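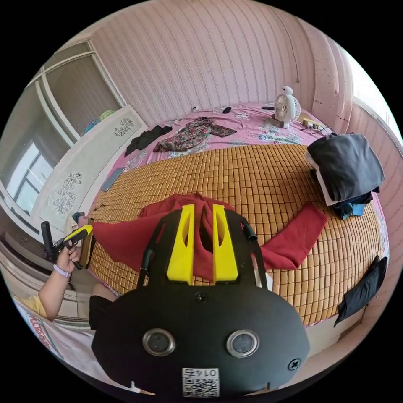 What is shown to visitors at a hand-held gripper demonstration?

An operator carries out an ordinary household job, in our case the folding and stacking of clothes, with a gripper in each hand. Visitors watch the work as it is done and are then shown the recordings. No robot arm is run on the day. Transfer of the recordings to an arm is dealt with in a separate session at Clurton.

Workshop notebook, manipulation group
December 2021, Tuesday
Visit from Jidis, bedroom site

Purpose. Jidis had asked to see garment handling in a furnished room before deciding whether to send two of their own staff for training in February. It was agreed with Lewis Rutherford that the demonstration would be held in the bedroom and the discussion in the Clurton meeting room afterwards. The visitors came in small groups on account of the size of the room.

Preparation. Both grippers were charged overnight and checked before the first group arrived. Finger travel was tested by closing on a folded cloth and then on a single thickness of the same cloth. The second test is the more useful of the two and should be kept in the checklist. One finger was slow to open on the first attempt. The screw at its base was slackened by a quarter turn and the fault did not come back. I have marked the gripper for inspection all the same.

Clocks on the two grippers were matched through Illow. The first match was refused and the second accepted. Mohit Sengar believes the refusal comes from starting the two units too close together, and he will look at the log.

Bed covering. The bamboo mat was left on the bed. Woo-jin Moon had suggested replacing it with a plain sheet for the visit, and I decided against this. The mat gives a firm surface, and the garment slides on it more readily than on cotton, which the operator needs when drawing a sleeve straight. Against that, the fingers can catch in the joins between the tiles if they are brought in too flat. Operators should approach at a steeper angle and let the finger tips meet the cloth before the mat.

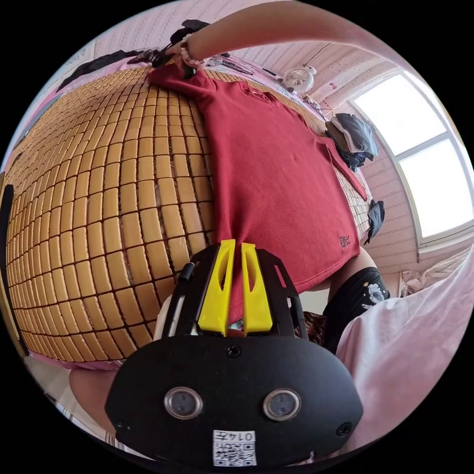

Ritu Mishra
Workshop Supervisor, Manipulation Group, Clurton

Demonstration. The red garments were used for the main part of the programme. They stand out well against the tan of the mat, and the visitors at the back of the room could follow what was being done. The operator was asked to work at her normal pace and to say nothing during a fold. Questions were taken between folds.

Procedure as given to the groups:

Spread the garment and bring the shoulders level.
Take one sleeve with the nearer gripper and hold the body still with the other.
Lay the sleeve across the body and release fully before moving away.
Repeat for the second sleeve.
Fold from the hem upwards and move the garment to the stack.

The third step caused the most discussion. A new operator tends to lift away while the fingers are still opening, and the sleeve comes back with them. The Jidis party wished to know whether such a fold is thrown out. I explained that it is kept if the operator corrects it in the same recording and marked in the record as a correction. Naveen Nautiyal added that the corrected folds have been of value to him in training and that he would prefer more of them. There is a difference of opinion here between his side and the workshop, and it was not settled in front of the visitors. 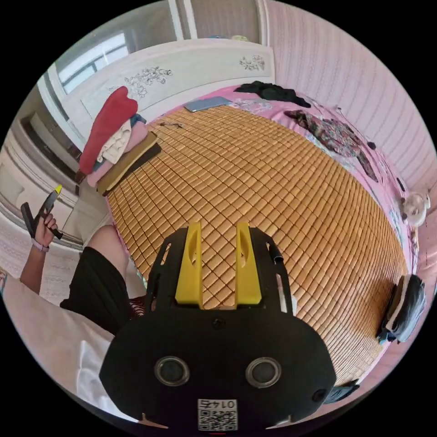
Gripper 0145 in the foreground, second gripper held upright, bamboo mat on the bed.

Numbers. The Jidis party requested the present state of the collection. The figures read out were those in the ledger on the morning of the visit: 473 recordings made at the site, of which 455 have passed checking. Of those that passed, 311 are of garments and the remainder are of towels and small cloths. It was asked why 18 had failed. Most were stopped early by the operator. The others had a break in the record of finger position, and the cause of that has not been found.

Questions raised:

Whether the order of garments is fixed. It is not. The operator chooses from the pile, and the choice is noted afterwards.

Whether daylight from the window affects the recordings. It does. Work close to the window needs checking for over-bright frames, and sessions on bright mornings are checked in full. A blind has been requested from Singhal twice. I shall write again.

Whether one person can run a session alone. We have done so, but I do not advise it for training. A second person should keep the log and watch the finger travel.

Whether left-handed operators need a different arrangement. I had no proper answer and have undertaken to supply one.

Handling by visitors. Each visitor was allowed one attempt. Most gripped the handle too firmly and found the fingers closing before they were ready. The instruction to hold the body loosely and move only the trigger finger should be given before the gripper is handed over. I gave it afterwards to the first group, and they had a poorer time of it than the others.

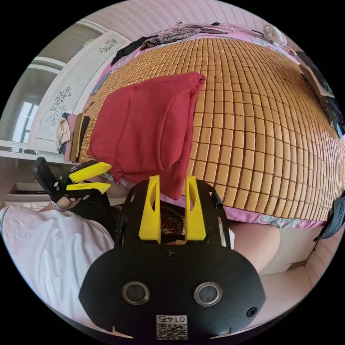
The later groups were also given a seat at the side of the bed for their attempt. Standing visitors had been bending from the waist, and this brings the gripper in almost level with the mat. From a seated position the wrist is lower and the angle can be held without strain. The far side of the bed is then harder to reach, so the garment must be drawn nearer before the first fold is begun.

Stack. Folded items were placed at the end of the bed and left there between groups. By the third group the stack had grown tall enough to lean. In future it is to be moved off the bed after every group.

Discussion at Clurton. The Jidis party asked for 16 garment recordings to examine before February, with corrections included. Lewis Rutherford has approved this. Naveen Nautiyal will select them and Mohit Sengar will export them through Illow once the clock fault has been looked at.

Outstanding:

Inspect slow finger and record the result here.
Third request to Singhal for the blind.
Reply to Jidis on left-handed operators.
Add single-thickness test to the checklist.
Woo-jin Moon to try the plain sheet for one full session, so that the two surfaces can be compared before the training begins.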